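4. Recording demonstrations with the hand-held gripper

Read section 3 first. If the gripper has not been zeroed since it was last taken apart, nothing you record in this section will be worth keeping.

A word before the steps. The Testora brochure says an operator can "teach any task in minutes." I have set up this kit at two sites, Stustari and Hodoroagă, and I have not seen that happen at either. You can record in minutes. Getting the arm to do something useful with the recordings took most of June at Hodoroagă, and the task was moving a part from one side of a table to the other. Plan your time accordingly.

4.1 Before you start

You need the hand-held gripper, the wrist strap, a charged battery pack, the laptop with Pristora installed, and a table you can leave alone for the whole session. If someone is going to want that table at lunch, pick another one.

1. Clear the work area. Take off everything that is not part of the task, including pens, cups and the battery you just swapped out.

2. Set the room lights the way they will be when the arm runs. Pristora has a setting called Light Compensation. Leave it off. I tried it on and off with the same recordings and could see no benefit, and it makes playback stutter.

3. Wipe both finger pads with a dry cloth. No solvent.

4. Open and close the trigger slowly a few times. Both fingers should move together and by the same amount. If one lags, go back to 3.4 and check the linkage before recording anything.

5. Start Pristora, choose New Session, and type a name you will still understand next month. "Test2_final" is not one.

CAUTION: Keep your other hand out from between the fingers when the trigger is released. The spring is stronger than it looks and the link arms will pinch skin.

4.2 The empty take

Every session begins with a take in which you pick up nothing. The software does not force you to do this, and the quick-start card leaves it out. Do it anyway.

1. Hold the gripper over the bare table at your normal working height, fingers open.

2. Press Record and wait for the tone.

3. Keep still while you count slowly to five. Then close the fingers fully, open them fully, and stop recording.

4. Play the take back. Look for both pads at the same height in the picture, angled in toward each other, with clear table between them.

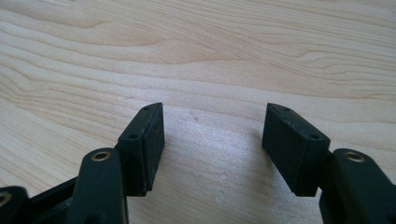 5. If one pad sits clearly higher than the other, the camera mount has probably turned. Loosen the mount screw, straighten it, tighten it, and repeat the take. Do not try to fix it with the Rotate slider in Pristora. The slider changes what you see on the laptop and leaves the saved file as it was.

6. Save the take as "empty." You will compare against it in 4.5.

Note on tabletops: strong wood grain, glare and patches of light are all said to be handled by the tracking. The tracking score stayed green for me on a shiny surface while the recorded path wandered off sideways. Treat the score as a hint. If you have doubts, lay a plain matte mat down and record on that, and use the same mat under the arm later.

4.3 Recording the task

1. Put the part at its starting place.

2. Bring the gripper to the start pose with the fingers open. Press Record and wait for the tone.

3. Move in, close on the part, lift, carry, set down, open, and back away. Go at half the speed that feels natural. People who know the job well are the worst at this.

4. Stop recording only after the fingers are clear of the part. Takes that end while the part is still held teach the arm to stop there, and it will.

5. Move the part to a slightly different starting place and go again.

Change the starting place, the angle of the part and a little of your own approach between takes. Do not change the order of the moves. If you regrasp halfway through in one take and not in the next, you are recording two different tasks under one name.

Note: Delete fumbled takes right away. The training material claims that mistakes "enrich" the set. A recovery that you meant to show is useful, and you should label it as a recovery. Dropping the part and muttering is not useful.

4.4 How many takes

The printed manual recommends 150 takes for a simple pick and place. We recorded that many at Stustari and the arm missed the part often enough that I would not have left it alone in the room. The set we finally used had 341. I cannot tell you that 341 is the right number for you. I can tell you to leave room in the schedule for more than the book says.

Ecaterina Husar, who ran the Stustari sessions with me, disagrees with part of this. Her view is that our first set was poor because we both got tired and sloppy near the end, and that a smaller, cleaner set would have done the job. She may be right. We did not go back and test it. Either way, take a break when your wrist starts to ache, and trade operators if you can.

4.5 Checking the set before training

1. Open the session and sort by length. Watch the shortest takes and the longest ones all the way through. Most of the bad ones are there.

2. Open "empty" next to the last take of the day. Compare the finger positions when fully open. If they do not match, something slipped during the session, and you need to find the take where it started.

3. Throw out everything from that take on. There is an Auto-Align button for this situation. I have not found a case where I trusted the result.

4. Export the set and check that the number of files in the folder matches the number of takes in the list. Version 2 of Pristora can skip a take on export without a warning.

5. Copy the folder to a second drive before you start training.

CAUTION: The first time the arm runs from a new set, use the slow speed setting and keep a hand on the stop button. A good score in training says the model copies your recordings well. It says nothing about the table, the part or the person standing next to it.

4.6 Remote control instead

The kit can also be driven by remote, with the operator watching the camera picture and moving the arm from a hand controller. See section 5. It is slower, and the delay makes most people overshoot when closing on a part. I still prefer it for tight spots, where the arm cannot always reach the poses your wrist can. The hand-held gripper will happily record a move the arm has no way of making, and Pristora will not tell you until you try to run it.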